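Gastimier opens applications for doctoral and technical training awards at Dendov

2022-10-18

Gastimier has opened applications for a new round of postgraduate training awards, to be held at the Dendov campus from the start of the next academic year. The round provides seven doctoral studentships and 10 shorter technical fellowships. It replaces the single annual studentship that Gastimier has offered until now, which closed to new applicants in May.

The awards are funded jointly by Gastimier and the Joltmont Trust. Joltmont will meet tuition fees and the cost of supervision. Gastimier will pay the stipends, the research expenses and the cost of travel between sites. Awards are open to graduates in any branch of engineering, computing, mathematics or the physical sciences, and to applicants from other subjects who can show suitable technical experience.

Doctoral studentships

Each doctoral studentship runs for three and a half years full time, or for an equivalent period part time up to a limit of seven years. Students will be registered at Dendov and will have two supervisors, one of whom must be a permanent member of the academic staff there. The second supervisor may come from Gastimier or from another approved organisation.

Students will complete 180 credits of taught and practical work over the period of the award. Of these, 70 must be gained before the end of the first year. The remaining 110 may be spread over the later years by agreement with the supervisors. Credits gained on an earlier master's course may be counted where the content overlaps, subject to a written request made before registration.

The taught part covers research methods, statistics, technical writing, the handling of data and one specialist subject chosen by the student. Practical modules are taken in blocks, so that part-time students can arrange leave from work. Assessment is by coursework and oral presentation. There are no written examinations.
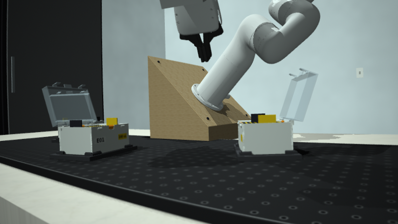 Computer-rendered view of a robot arm on a wooden stand, with two lidded equipment boxes.

Progress will be reviewed at the end of each year by a panel of two assessors who are not involved in the supervision of the project. Students who do not pass the first review may submit again once. Those who leave after the second year with enough credits will be considered for a lower award.

Technical fellowships

The technical fellowships last 10 months and are intended for technicians, laboratory staff and recent graduates who want structured training without registering for a research degree. Fellows will be attached to an existing project at Dendov and will be paid on the technical salary scale. They will take the practical modules alongside the doctoral students and will receive a certificate listing the credits gained.

Fellows may apply for a doctoral studentship in a later round. Doing so gives no automatic right to a place, but credits gained during the fellowship will be carried forward in full for two years from the date of the certificate.

Employers who wish to release a member of staff for a fellowship should contact the awards office before the application is made. A secondment agreement will be needed in each case, setting out who is responsible for salary, pension contributions and leave. A standard form of agreement is available, and changes to it will be considered only where the employer's own rules require them.

Application system

All applications must be made through Pap, the online system already used by Gastimier for its travel and equipment grants. Applicants who hold a Pap account should use it – a second account will delay the application. New users will need to register with an email address that will remain valid until the results are announced.

A complete application consists of the online form, a personal statement, a full record of degree results, an outline of proposed work and the contact details of two referees. The outline is required for doctoral studentships only. It should set out the question to be studied, the methods likely to be used and any equipment or data that would need to be obtained. Applicants are not expected to give a detailed budget at this stage.

Referees will be contacted by Pap once the form has been submitted. It is the applicant's responsibility to check that references have arrived. Applications with a missing reference will be held over for 10 working days after the closing date and then withdrawn.

Files should be uploaded as PDF documents. Scanned certificates are accepted provided that all text can be read. Certificates in a language other than English must be accompanied by a translation, which need not be certified at the application stage but must be certified before an award is taken up.

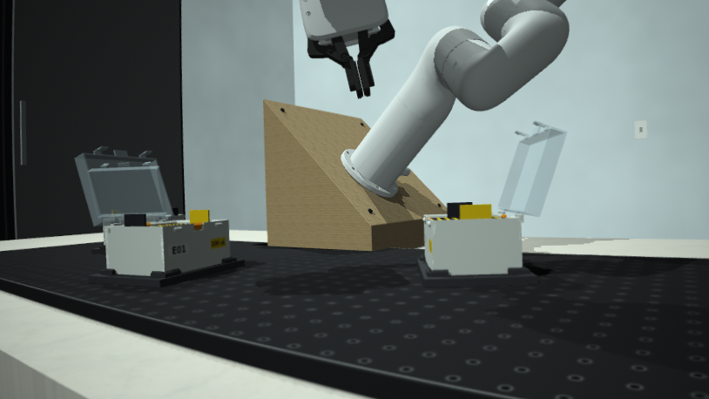 Applications will be sorted into subject groups and each will be read by two reviewers working separately. Where the two scores differ by more than two points, a third reader will be asked for an opinion. Names, dates of birth and home addresses will be removed before review. Shortlisted applicants will be invited to an interview, held either at Dendov or by video link. The choice of format will have no bearing on the outcome.

Interviews for doctoral studentships will include a short presentation of the proposed work, followed by questions. Interviews for fellowships will include a practical discussion, in which candidates are asked how they would approach a simple technical problem. No preparation is needed for the discussion.

Eligibility and conditions

Applicants for a doctoral studentship should hold, or expect to hold, at least an upper second class degree or its equivalent. Applicants for a fellowship should hold a degree, a higher technical certificate or a record of relevant employment. There is no upper age limit for either award.

Studentships may be held by applicants of any nationality. Those who need a visa should note that neither Gastimier nor Joltmont can act as sponsor, and that sponsorship will be arranged by Dendov once an offer has been accepted. Visa fees may be reclaimed in the first month of the award. The health surcharge may be reclaimed on the same form.

Award holders may undertake paid teaching or demonstrating for up to six hours a week. Other paid work is permitted for part-time students, and for full-time students with the written consent of both supervisors. Stipends will continue to be paid during periods of certified sickness and parental leave, under the terms set out in the award handbook.

Results belong to the student in the first instance, except where a project uses material supplied under a separate agreement. Any such agreement will be shown to the student before the offer is made. Theses will be placed in the Dendov repository on completion. A delay in release may be requested where a patent application is being prepared.

Changes from the previous scheme

Holders of the earlier Gastimier studentship are not affected by the new arrangements and will complete their studies under their existing terms. They may take any of the new practical modules without charge – places will be given to new award holders first.

The former requirement to spend one term away from Dendov has been removed. Placements are still encouraged, and a placement of up to six months may be added to a doctoral award without reducing the funded period. The equipment allowance, previously paid as a lump sum in the first year, will now be claimed against receipts.

Further information

Guidance notes, the award handbook and a list of available supervisors can be downloaded from the awards section of the Gastimier website. The closing date for each type of award is shown on the Pap front page. Questions on eligibility should be sent to the Gastimier awards office, and questions on modules and credits to the graduate office at Dendov. Technical problems with an application should be reported using the help form within Pap, quoting the application number.

Notes to editors

Gastimier supports postgraduate training and technical careers in engineering and related subjects.

The Joltmont Trust makes grants for advanced study and meets fees and supervision costs under this scheme.

Media enquiries should be directed to the Gastimier press office.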